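Stop Closing the Weather Stations

2006-09-13

By Renato Navarrete
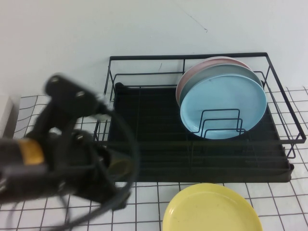

The county plans to shut nine of its weather stations before winter. The notice was two paragraphs long and ran in the back of the supervisors' packet, between a paving contract and a request for new chairs. I think the plan is a mistake, and I would like to say why before the vote.

I should say first what these stations are. Most of them are a white louvered box on a post, a rain gauge, and a fence to keep the cows out. Someone reads the thermometers and the gauge every morning and writes the numbers on a form. At the end of the month the form goes to the county office, where it is typed into a computer. The oldest of the nine is at Kotar, up on the ridge road, and its forms go back 39 years.

The case for closing them is money and convenience. The readers get a small payment, the boxes need paint, and the forms have to be typed. The county has been offered an automatic system from a company called Clurix, which would put up electronic units at the airport and at the Duman pumping station. Those two units would report every few minutes over a phone line. The county says two units giving constant readings will tell us more than nine boxes read once a day.

I have nothing against the electronic units. I would be glad to have them. A reading every few minutes is very useful when a storm is coming through, and the sheriff's office could use it. But the county is treating two different jobs as if they were the same job. One job is knowing what the weather is doing right now. The other is knowing whether this summer was hotter than the ones before it, and by how much, and where. For the second job you need the same kind of instrument, in the same place, read the same way, for a long time. Once you break that record you can't go back and fill it in.

We had a hot July. Everybody I know agrees on that. The airport thermometer sits beside a runway in the flattest, barest part of the valley, and it got most of the attention on the radio. What the airport number doesn't tell you is what happened at night in the hollows, or up at Kotar, where the orchards are. The fruit growers care a good deal more about the overnight low in spring than they do about the afternoon high in July. A frost can kill the bloom on one side of a hill and leave the other side alone. With a unit at the airport and another at Duman, which is lower still, we would have no reading at all from the high ground.

Rain is even worse. Temperature at least changes fairly smoothly across a few miles. Summer rain does not. Last March we had a wet spell that soaked the whole county more or less evenly, and two gauges would have been enough for that. In a thunderstorm, one farm gets a flooded yard and the next farm over gets dust. Moto Creek has come over the road in storms that left the airport gauge dry. The station on Moto Creek is on the list to be closed.

I talked to Eylül Başaran about this. She taught earth science at the high school for many years and has read the Kotar station since she retired. She told me the payment doesn't cover her gas, and that she would go on doing it without the payment if the county would leave the box where it is and keep accepting the forms. She also told me something I had not thought about. When a station is replaced, the new instrument almost never agrees exactly with the old one. It may run a little warm or a little cool. If you run both side by side for a couple of years, you learn the difference and can allow for it. If you pull out the old one on Friday and turn on the new one on Monday, you will never know whether a change in the numbers came from the weather or from the equipment.

The county's plan has no overlap. I asked. The person I spoke to was polite and said it had not been budgeted.

Then there is the matter of the old forms. They are in 232 folders in the basement of the county annex, and a good number of the early ones have never been typed up. The notice does not say what will happen to them. I have seen what damp does to paper in that basement. If the program ends, there will be no one whose job it is to look after them, and sooner or later someone will want the shelf space.

People will say that scientists have satellites now and computer models, and that a box on a post in our county can't matter much to anyone. I don't claim to understand the models. I do understand that they have to be checked against something, and that a long list of plain readings from one spot is a good thing to check them against. There is a lot of arguing these days over whether the climate is warming and how fast. I have my own opinion, which is that it is. A person who holds the opposite opinion should want these stations kept open just as much as I do. If he is right, the forms will show it.

What I would ask the supervisors to do is fairly modest. Buy the Clurix units if the price is fair. Keep all nine stations running for at least two years after the units go in. After that, if some have to go, pick them by looking at the records and not at the mileage. Kotar and Moto Creek should stay in any case, Kotar for its length and its height, Moto Creek for the road. And move the folders somewhere dry this fall, whatever is decided about the rest.

I know the budget is tight. I have sat through enough of the meetings. But the readers are mostly people who would do this for nothing, the boxes last for decades with a coat of paint, and the typing could be done by a student on summer pay. Set against the paving contract in the same packet, it is a very small sum.

The vote is on the agenda for the next regular meeting. Comments can be left in writing with the clerk, and they are read into the record if you sign them.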